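Graneo bench kit: README for the purchase and planning files

Version note: 9/11/25, prepared by Negin Moradi. Corrections to Haris Bugti or to me, please write in the change sheet and do not edit the numbers directly.

What is in this folder

The folder keeps everything we used to plan and buy the equipment of the first Graneo bench, and what we want to buy for the second one. It was started as one spreadsheet and a lot of e-mails. Saqib Usmani asked that a person who joins later can understand why each line was bought, so I have put it in order and written this text.

Files

budget_bench1.csv — one row for each item, with the price paid, the supplier and the month of order
budget_bench2.csv — the same columns, but prices are quotations and not invoices
wishlist.csv — things which people asked for and which have no approval yet
suppliers.txt — contacts and delivery conditions
layout/ — drawings of the table and the floor around it
changes.txt — the change sheet

Columns

item: short name, in small letters
group: one of grippers, computing, table, props, furniture, cables, spare
qty: number of pieces
unit_price: in pounds, without VAT
status: quoted, ordered, arrived, returned
asked_by: initials of the person
note: free text, and please keep it short

Empty cells mean that we do not know. Zero means that it was free, for example when an item came from another room.

What the bench is used for

One person works at the table with a hand-held gripper in each hand and does small household tasks, such as hanging kitchen utensils on a stand. The recordings are used to train the arm policies in the Osutum project. No robot arm is needed for this stage, and this is why the bench budget looks small beside the arm budget, which is kept by Kamran Warraich in a different folder.
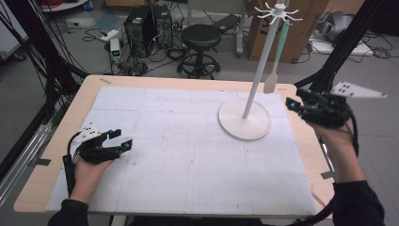

Bench 1 with both hand-held grippers and the mug-tree stand.

Summary of costs

Bench 1, table, props and furniture together: £1,069
Bench 2, same groups, quoted: £1,846
Rows in both budget files: 200
Rows still without a final price: 29

The second figure is higher for two reasons. We ask for a stronger table, and the quotation from Skukitz includes delivery and assembly, which we did ourselves for bench 1. The grippers and computers are not in these two sums. They are paid from the Osutum equipment line and they appear in the files only so that the list of things on the bench is complete.

Notes for each group

Grippers. Always order in pairs. The fingertip pads are a wearing part and should have their own row under spare, not be hidden in the gripper price. For bench 1 we forgot this and had to ask for money a second time in the same quarter. Wei gives a better price when pads are ordered together with the grippers, so please collect the requests before you write to them.

Cables. This was the group we planned worst. We counted the length from the table to the computers in a straight line, but a cable must also follow the arm of the person and leave freedom to move. For bench 2 please measure along the real path, with the arm stretched out, and then add a reserve. Ties, sleeves and hooks belong in this group too.

Computing. The computers of bench 1 stand on the floor. Issa Fakhoury has proposed a low shelf with wheels for bench 2, and the row is in the wishlist. I support it, because cleaning would be easier, but it needs a place in the floor drawing before it can be approved.

Table. The board with the grid is a separate item from the table. It becomes marked with use, so plan to replace it and do not buy a table where the surface is fixed. The tape on the wooden border is from normal office stock and has no row.

Props. Cheap things, but they need the most time.
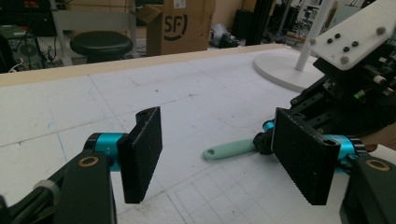

For each prop we write the shop, the colour and the article number if there is one, and we buy two of the same at once. Shops change their kitchen articles often, and a handle with another shape is for our purpose a different prop. A broken utensil which cannot be replaced costs us more in repeated work than a whole drawer of spare ones. Light colours are fine, but please avoid polished metal until Kamran has finished his test of reflections.

Furniture. Stools, shelves and similar. Second-hand is allowed and even preferred. Check the height against the table before you pay.

Spare. Pads, screws, plates for mounting. Keep the small bags with the printed label, otherwise we can not reorder.

How to add a row

1. Look in the wishlist to see if the item is already there.
2. Add the row with status quoted and attach the offer as a PDF.
3. Write your initials in asked_by.
4. Tell Haris. He reads the list at the end of each month and approves what fits.
5. When the parcel arrives, change the status yourself.

Known problems

Some early rows have prices with VAT. They are marked "gross" in the note column and I am correcting them slowly.
Two suppliers appear under old names in suppliers.txt.
The floor drawing does not show the stool.
Delivery costs were divided between items by hand, and the division is not always fair.

Open for November

Final quotation from Skukitz for the table — Saqib
Decision on the shelf with wheels — Issa and Haris
Second set of utensils in the same colours — Negin
Check if bench 2 can use the same socket circuit as bench 1, or if an electrician must be paid — Kamran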